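Moving the home firewall logs somewhere useful

I've been meaning to sort out my logging for most of the year and finally got to it on a Friday night in July. For a long time the firewall at home sent its syslog to an old laptop under the stairs, and I only looked at it when something broke. The disk filled up, so I had no choice.

Ruben Stevens at work runs Suricata on a small box he calls Stadov, and he sent me his config. I copied most of it and changed the interface names. The first start gave me 1657 alerts overnight. Nearly all of them were the television looking up the same hostname over and over.
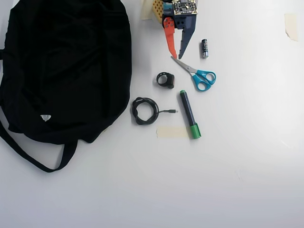 Tuning the rules took longer than the install. I turned off two whole categories I had no use for, then went through the rest by source address. After that I was down to 116 alerts a day, and a fair few of those were my own backup job tripping a rule about large outbound transfers. I added a suppress line for the backup server and left the rule on for everything else. The sensor is small enough to travel, so when I set up the same thing at my sister's place it went in a black fabric bag with a long strap, like the one in the photo, along with the power supply and a spare network cable. Her router can't mirror a port, so I had to put a cheap managed switch in front of it.

Storage is the part I'm still not happy with. I gave the logs 200 GB and set rotation to daily, with compression on anything older than two days. DNS records take up most of it. I could drop them, but they're what I search most often, so for now they stay.

The other thing I got wrong was the clock. The sensor was on UTC and the firewall was on local time, and I spent an evening trying to line up connections that were ten hours apart. Everything is on UTC now.

Next job is getting alerts sent to my phone without waking me up at 3 am. If that works I'll post the script.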